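Teaching two arms to handle a wiring loom
Student project report, Kosamberg robotics lab
July 22, 2020

I picked this project because I thought collecting the data would be the easy bit and the training would be hard. Well! I spent most of the time since February with my hands on the controls, and the training script ran happily overnight without me.

The aim was to gather enough good examples for a learning system to pick up a bundle of wires, carry it over to a circuit board and get it lined up. My supervisor, Colin Whitlock, wanted cables specifically. Blocks and cups have been done to death, he said, and a cable never lies the same way twice. My project partner was Jayson Navarro, who wrote the recording software (we called it Dedik, after a long argument) and shared the driving with me.

The setup

We worked at a white table with two arms facing each other across it, each with a two-finger gripper. One person drives, the other watches the recording and shouts if a camera drops out. Every example has the wrist views, a fixed view from outside, the joint positions and how far the fingers are open. I'd say the wrist views matter most for this job, as that's where you get to see what the wires are doing between the fingers.
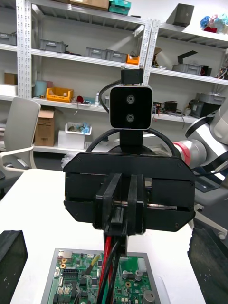

What counts as an example

This took us ages to agree on. In the end one example starts with both grippers open and clear of the bundle, and stops when the wires have been let go again. We kept the fumbled ones too, as long as the driver recovered by themselves — Jayson was against this at first, but the early model had no idea what to do after a bad grab, and he came round.

Anything where somebody reached in and helped went in the bin. So did anything with a missing camera stream.

Holding the connector end

The heavy end of the loom was far and away the nicest place to grab. It's a chrome cylinder with a square flange, so the fingers have something solid to close on, and the wires fan out above it. The trouble is that they fan out however they like. The thick black cable and the green and yellow one have a will of their own, and if you turn the wrist too quickly they swing across the board and hide the very thing you're aiming for. I learned to turn slowly and wait. You can see that waiting in the data, by the way, and the model copied it faithfully, pauses and all. 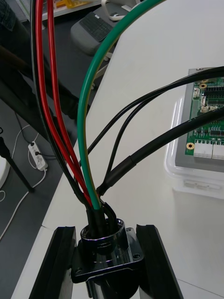
How much we got

We recorded 3734 attempts and kept 2525 of them. I'd hoped to keep more. A big chunk of the losses came from one bad stretch when the clocks on the two arms drifted apart and we didn't notice, which was my fault for skipping the check. We now run the check at the start of every session.

The kept examples are spread over 19 starting layouts. For each one we moved the board and the bundle to new spots and changed which way the connector pointed. I drew the layouts on paper first and then stuck to them, even when I was tired and wanted the easy one again.

Driving two arms at once is odd, and I was rubbish at it to begin with. You concentrate on one gripper and forget the other is there. What helped was settling the order before starting: one side goes in for the bundle while the other holds off, and only then do you bring the second one over.

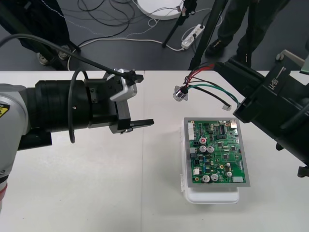 I also got much better at leaving space between the grippers, mostly after Colin sat through a session and winced a lot.

We tagged everything by hand in Matos, the lab's labelling tool, with four tags: grab, lift, line up and release. Line up was the awkward one. Jayson started it when the wires first got near the board and I started it when they stopped swinging, so our first batches don't match and we had to go back over them. If you take this on after us, please write that rule down before you tag anything.

As for the model, it's decent at grabbing and lifting, and shaky at lining up. It does best when the connector points towards the arm that's picking it up. I think it needs more examples with the bundle lying right up against the board — we avoided those because they were a pain to drive, and it shows.

The recordings and my layout drawings are in the Tronow folder on the lab drive. Jayson is carrying on with the software over the summer, so ask him about access.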